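Gripper comparison, progress report for March
To: Tincuța Husar, Dikorstead fund 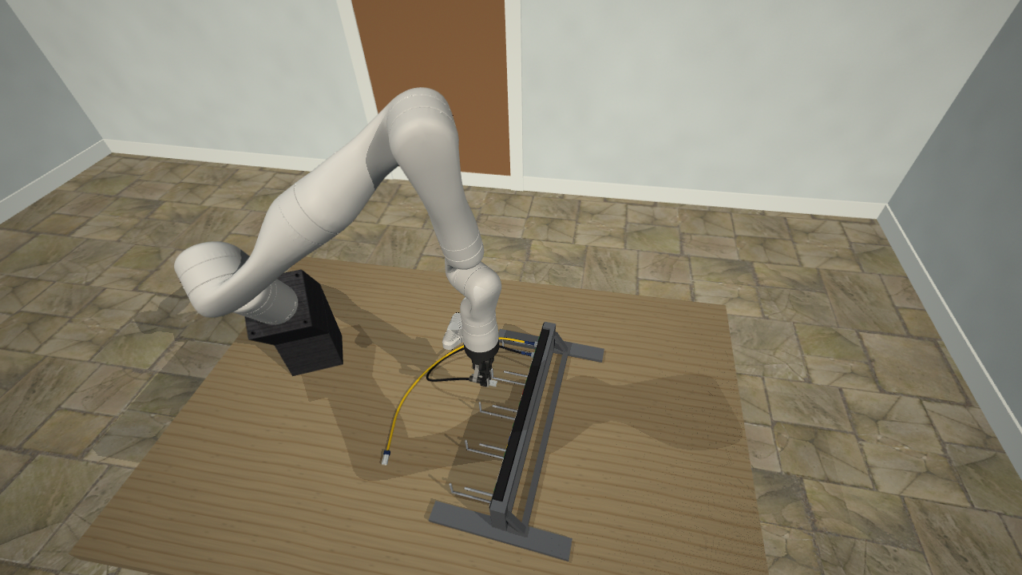

Where we've got to

Hello Tincuța, it's been a good month and a slightly maddening one! The cable task is now running properly in simulation, with the white arm, the rack and both cables (black and yellow) behaving more or less like cables. Getting them to bend without turning into jelly ate most of the first fortnight, but I'm glad we stuck at it.

The two grippers

We've put both through the same job: pick up the cable by its end, carry it to the rack, let go. Between them they've done 3,487 simulated tries. The Ponness has smaller fingers and gets in between the prongs nicely, but it lets the plug twist. The Magaña holds on like a terrier and then bumps into everything. I went in expecting to like the Magaña and I'm now leaning the other way — ask me again next month.

What's been a pain

The Zonton controller update broke our wrist limits and we lost a good few days putting them back. Also, the yellow cable has a habit of snagging behind the wrist on the longer reaches, so I've started planning the path for the cable as well as the arm.

Money

We've spent 900 pounds of the computing budget, all of it on simulation runs. Nothing on travel yet.

Next

Softer fingertips for the Ponness, then 15 trial runs on the real arm. Could you let me know if the lab booking can be moved to mornings?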